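Häufige Fragen zur Kriminalprävention und zur Anzeigenerstattung

Die Präventionsstelle Stoltamel beantwortet auf dieser Seite Fragen, die Bürgerinnen und Bürger regelmäßig zu Einbruch, Diebstahl und Sachbeschädigung stellen. In dringenden Fällen wählen Sie bitte den Notruf 110.

Wo kann ich eine Straftat anzeigen?
Anzeigen nimmt jede Polizeidienststelle entgegen. Diebstahl und Sachbeschädigung können auch über die Onlinewache gemeldet werden. Die Präventionsstelle selbst nimmt keine Anzeigen auf, unterstützt Sie jedoch bei der Zusammenstellung der Unterlagen.

Was ist nach einem Einbruch zu beachten?
Betreten Sie die Räume nach Möglichkeit nicht und verändern Sie nichts, bis die Spurensicherung abgeschlossen ist. Erstellen Sie anschließend eine Liste der entwendeten Gegenstände und übermitteln Sie diese der Polizei und Ihrer Versicherung.

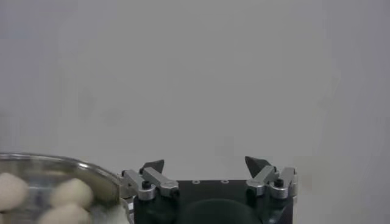

Hellgraue, glatte Wandfläche

Wer entfernt Graffiti an Privatgebäuden?
Die Beseitigung obliegt den Eigentümern. Fotografieren Sie den Schaden vor der Reinigung und erstatten Sie Anzeige. Im Stadtteil Flirnalel kann ein Zuschuss beantragt werden; der Antrag ist innerhalb von 30 Tagen nach der Anzeige einzureichen.

Was kostet eine Sicherheitsberatung?
Die Beratung zu Türen, Fenstern und Beleuchtung ist kostenfrei und umfasst bis zu zwei Termine je Haushalt. Handwerksbetriebe werden nicht empfohlen – eine Liste möglicher Sicherungsmaßnahmen erhalten Sie im Anschluss in schriftlicher Form.

Wie erfasse ich Wertgegenstände und Hausrat?

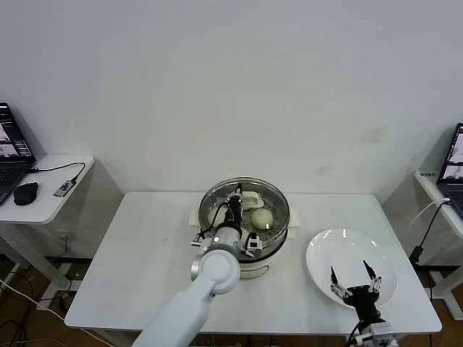

Ein Hausratsverzeichnis erleichtert der Polizei die Fahndung und der Versicherung die Regulierung. Vermerken Sie Hersteller, Modell, Seriennummer und Kaufdatum und bewahren Sie Kopien der Belege außerhalb der Wohnung auf. Auch Küchengeräte können aufgenommen werden; bei einem elektrischen Dampfgarer mit cremefarbenem Unterteil und gläsernem Aufsatz genügen eine kurze Beschreibung und ein Foto. Für Schmuck und Fahrräder stellt die Präventionsstelle gesonderte Vordrucke bereit.

Gibt es Veranstaltungen zum Thema?
Die Vortragsreihe »Ngata« findet von Oktober bis März im Bürgerhaus Custalura statt, Beginn ist jeweils um 18 Uhr. Die Teilnahme ist auf 20 Personen begrenzt, eine Anmeldung ist erforderlich.

Wie lange werden meine Angaben gespeichert?
Beratungsunterlagen werden nach sechs Monaten gelöscht. Auf schriftlichen Antrag ist eine frühere Löschung möglich.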